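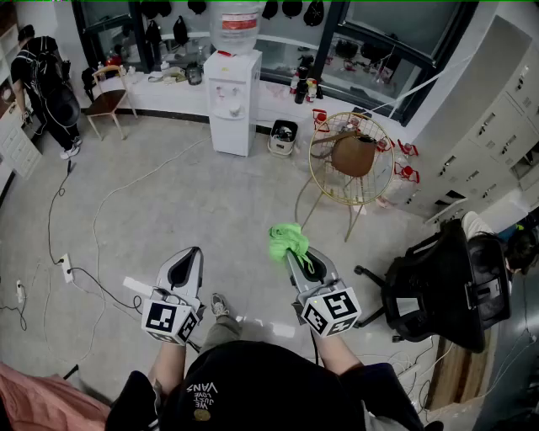

Valentyna Kushnir asks whether a cracked spine should still be a straight fail, as half the best-loved romance volumes on the lending shelf have one. Fair point, and I've changed item 3 below. Please keep the comments coming!

# Prudside Manga Library: shelf condition check

Checked 2019-10-26, romance and josei bays only. Next check in November.

**1. Covers and dust jackets**
- [x] Jacket matches the book inside
- [x] No tears longer than a thumbnail
- [ ] Plastic sleeves fitted on all new stock

*Comment:* Two jackets had been swapped between volumes of *Surico*, so anyone picking up the wedding arc was getting the office arc instead. Fixed now. Sleeves have run out, more on order. The new colour covers look gorgeous, by the way – do pull one out and have a look.

**2. Sets complete and in order**
- [x] *Surico*, all 11 volumes
- [ ] *The Mogensen Letters*, volume 8 missing
- [x] Omnibus editions shelved after the singles

*Comment:* Volume 8 is the one with the train station confession, so I can guess why it hasn't come back. If it's under your bed, finish it, cry, return it. No fine.

**3. Spines and binding**
- [x] No loose pages
- [x] Glue holding at the centre of each book
- [x] Cracked spines noted (pass if every page is still firm)

*Comment:* The big Sevska omnibus worried me, with 842 pages and a very thin cover, but it opened flat and nothing moved. Really impressed with that one.

**4. Pages**
- [x] No mould or damp smell
- [x] No food stains over the artwork
- [ ] Pencil marks rubbed out

*Comment:* Someone has been writing little hearts beside every scene with the rival in *Surico*. I agree completely, but please use a sticky note. Page 58 of volume 2 has a fold right across the kiss. Readable, so it stays.

**5. Age labels**
- [x] Mature titles on the top shelf
- [x] Label on the back cover, clear of the blurb
- [ ] Labels match the catalogue

*Comment:* Three titles are down as teen in the catalogue and mature on the label. I'd go with the label until they've been reread – happy to do that myself!

**6. Shelving safety**
- [x] Brackets tight
- [x] Nothing heavy above shoulder height
- [x] Step stool steady on all feet

*Comment:* Demyd Ivanyshyn moved the omnibuses to the bottom shelf and it feels much more solid.

**Still to do**
- Order sleeves
- Chase volume 8
- Correct the three catalogue entries
- Rub out hearts (gently)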